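Workshop notebook, Pledside
February. Table-setting work, entry by P. Carré

The purpose of this entry is to record the state of the tableware set and the arrangement agreed with Lucienne Vasseur for the remainder of the month. The previous entry referred to the old melamine pieces, which have been returned to the Llorente store and should no longer be quoted.

The set is kept to a small number of pieces in plain colours: the dark green tray, the orange-handled fork and spoon, the light blue cup and the pale lavender plate. Cutlery is to be laid with the handle towards the front of the table.

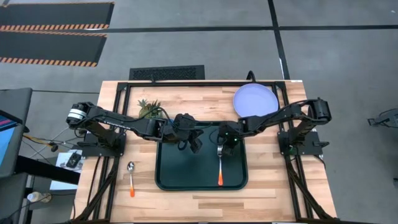 The tray remains the reference piece. Where a layout sheet gives a position as "left" or "right" without further qualification, it is to be read as left or right of the tray as seen from the front edge. Sheets 15 and 17 were drafted before this was settled and require correction. L.V. has undertaken to reissue both.

The tabletop was oiled at the start of the month with the Claludum finish – one coat only, as recommended on the tin. A second coat is not proposed at present. Colleagues are asked to refrain from using tape on the wood, as residue was found in two places and took most of a morning to lift.
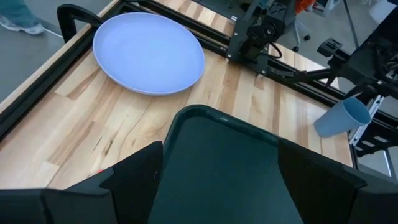 There was some discussion of whether the cup should be replaced by a heavier one. I am not in favour. The light cup is easily tipped, and a layout which depends on a heavy cup will be of little use to Sollolell when the sheets are handed over. The matter is left open until L.V. has looked at sheet 4.

Cup positions, revised: on the tray at its upper left corner, or on the bare wood. Both are acceptable, provided that the sheet states which.

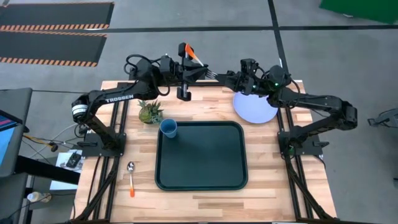 Reading time: 2 minutes

Outstanding: corrected sheets (L.V.); a second fork of the same pattern, if the supplier still has it; a note to Sollolell on the naming of colours, as their draft calls the plate "grey" throughout – P.C.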